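Sorting the jewellery, finally

Quick one because the kettle's on and I've got to be out the door by 4.

So. The jewellery. Those of you who've been here a while know about The Drawer. For anyone new, The Drawer is the top left one in the tallboy and everything I've ever worn round my neck or wrist goes in there at the end of the night and does not come out again. Sixteen years of it. Came with us from the flat in Drolton to the unit in Vivthorpe, and I didn't even empty it for the move, just wrapped the whole drawer in a bath towel and stuck it in the boot.

Anyway. My cousin's engagement is in December and I wanted the one good necklace. Couldn't get it out. Pulled one end and the whole lot came up like a wad of seaweed. Right, I thought. Enough.

Did it in the bedroom. Kitchen table would've been smarter but the kitchen table has a half finished tax return on it and I'm not ready to look at that. Plastic sheet over the bed first, the shiny checked one, turquoise and white. Very glad I did. You would not believe the grit that comes out of old jewellery. Also half a cough lolly.

Metal bowls out of the kitchen for sorting. I'd seen people use muffin tins and egg cartons and I tried the egg carton, hopeless, everything springs out. A bowl has some depth and you can hear when something lands in it. Cords in one and beads in the other was the plan. Lasted maybe ten minutes. Once two things are knotted together they can only go in one bowl, can't they, so bowl two turned into the bowl of shame pretty fast.
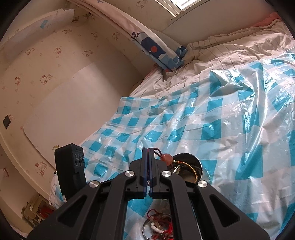 The cords are the worst of it. Chains I can handle, you lay a chain flat, drop of baby oil on the knot, two pins, bit of patience. Cord just tightens. The more you fuss the worse it gets. What worked for me in the end was pushing the knot together instead of pulling the ends, so it goes sort of fat and loose, then a blunt tapestry needle through the middle and wiggle. Did most of them that way. A few got the scissors. No regrets.

Elastic ones, check them before you do anything. Give it a gentle stretch over the bowl (OVER THE BOWL) and if it crackles its finished. I had one go on me and there are seed beads in the carpet that will outlive us all. Old stocking over the vacuum nozzle, rubber band round it, got most of them back.

What I kept:

Anything I'd worn in the last year. Not many.

Anything from Nan, no matter how ugly. And some of it is very ugly.

Loose beads worth restringing. These went in a jar. I've had a jar before, I know what happens to the jar, but it's a nice jar.

What went: single earrings, except the two I'm sure have a mate somewhere. Anything that turned my neck green. A bag of clasps and jump rings I bought in 2-something when I was going to make all my own Christmas presents. That was 300 jump rings for the price of a coffee and I used, I think, four.

The op shop takes costume stuff if it's in one piece. The broken bits went to the craft swap at Jayasinghe Hall, they've got a big tub by the door and the kids go through it like magpies.

Then storage. I looked at the proper jewellery cabinets with the mirror on the front and nearly fell over at the prices. Ended up with a Hullix tray thing, $40, flat with little felt sections, slides straight into The Drawer like it was made for it. It wasn't, I had to shave a bit off one side with a bread knife. Fits now. Long necklaces are on cup hooks inside the wardrobe door, spaced far enough apart that they can't get at each other.

Took me the whole arvo plus a bit of the next morning, which is longer then I thought, and my back knows all about it. If you're doing yours, sit on something. Don't do it bent over the bed like I did.

Good necklace is out by the way! Clasp's a bit stiff but it does up. Needs a polish, I'll try the bicarb and foil trick on the weekend, and if I wreck it you'll hear about it.

Someone asked last post about the curtains. Still not hemmed. Still pinned. Leave me alone.

Right, kettle's boiled, gotta run.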